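Six-month progress report to the Castaño Fund
From Elvira Grajales, Grustham Community Language Circle
4 min read

Hi Maarten,

You asked for the middle-of-the-grant report in plain words and no spreadsheet, so I'm taking you at your word (the spreadsheet is ready if you change your mind!). It covers everything from the first class in May up to now, and I'm writing it on the bus home from Grustham with the attendance binder on my knees, so please forgive the order things come in.

The evening English classes are full. We planned for two groups and we're running three, because the Tuesday beginners got so big that Waraporn had people sitting on the radiator cover. She split them in October, and the newer half now meets on the same night in the back room with Ulises. He had never taught adults before this and was so nervous the first week that he read the whole lesson off his sheet without looking up. By week four he'd thrown the sheet out and was having everyone return a broken toaster to him, one after another, and argue for a refund. I sat in on that one and laughed until my face hurt.

Across all three groups we've had 412 hours of class time booked by learners, and 22 people have come often enough to get their first certificate. I know your form asks for 30 by the end of the year. We're going to miss that by December, and I'd sooner tell you now than dress it up. The people who drop off mostly do it when their shifts change at the packing plant, and they often come back six or seven weeks later, having lost their place. What we've started doing is letting anyone restart a unit at any time, with a short catch-up call from Neusa first. Eight people have come back that way so far. If it keeps going like this, I think we get to 30 in the spring.

Neusa's calls deserve a paragraph of their own. She does them on Sunday afternoons from her kitchen, in Portuguese or Spanish or a very determined mixture, and she keeps notes in a green notebook that I'm not allowed to borrow. What comes out of the calls is useful stuff we'd never have put on a survey. People want to practice phone English more than anything. Not grammar, not reading — the phone. Being put on hold, spelling your own last name, asking someone to slow down without feeling silly. So we bought six old desk phones and an intercom box, and now every class ends with ten minutes of calling each other from opposite ends of the hallway.

We also bent the plan a little on the reading side. The Palarance workbooks we'd listed in the budget are fine, but they're written for teenagers (there's an entire chapter about a school dance). Waraporn has been writing her own two-page stories in their place, set in town, with a bus that's always late and a landlord called Mr. Pim. They're very popular. One learner asked for a sequel to the one about the leaking ceiling, and she got it. We'd like to print the stories as a small book next year and I'll come to the money for that in a minute.
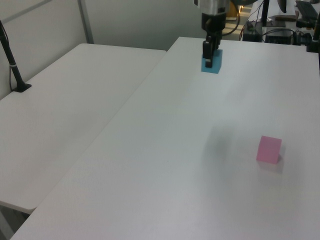
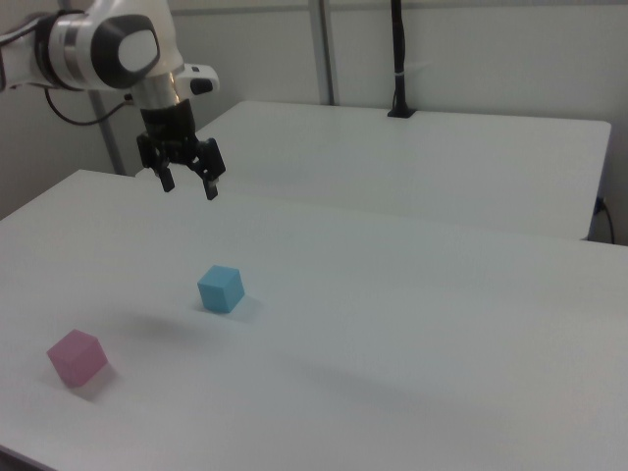

White tables, robot arms and their grippers

The children's corner is the part I worried about most and it has been pretty smooth. Parents can come to class because there's somebody down the hall with crayons, and that one thing has changed who shows up. Our morning group was nearly all retired people in May. Now it's mostly moms and a couple of dads, and the noise level has gone up to match. We did lose our first sitter in September when she moved away, and for three weeks I did it myself, badly. There's still glitter in my coat.

Now, money. We've spent $1379 on books, paper, the phones and snacks, and the snack share is bigger than I'd like. Teacher pay is on budget. Room rent is on budget too, but the lease is up for renewal in February and I've been warned to expect an increase. I don't have the figure yet. The line that's way under is the Flukent app licenses. We bought them for homework and hardly anyone opened it after the first couple of weeks, so we let half of them lapse. I'd love your okay to move what's left of that line over to printing Waraporn's stories. Could you let me know by the middle of January? The print shop will hold their price until then.

A few things I haven't sorted out yet. The sign-in sheets from the summer have two different spellings for quite a few people, so my totals may shift by a name or two once Neusa and I go through them. The advanced group still doesn't have a regular teacher — Waraporn and I trade off, and it shows. And I owe you the signed copy of the insurance form, which is on my desk under something.

Come and visit when the new term starts. Tuesday is the best night, and if you get there early, Ulises will make you return the toaster.

Warmly,
Elvira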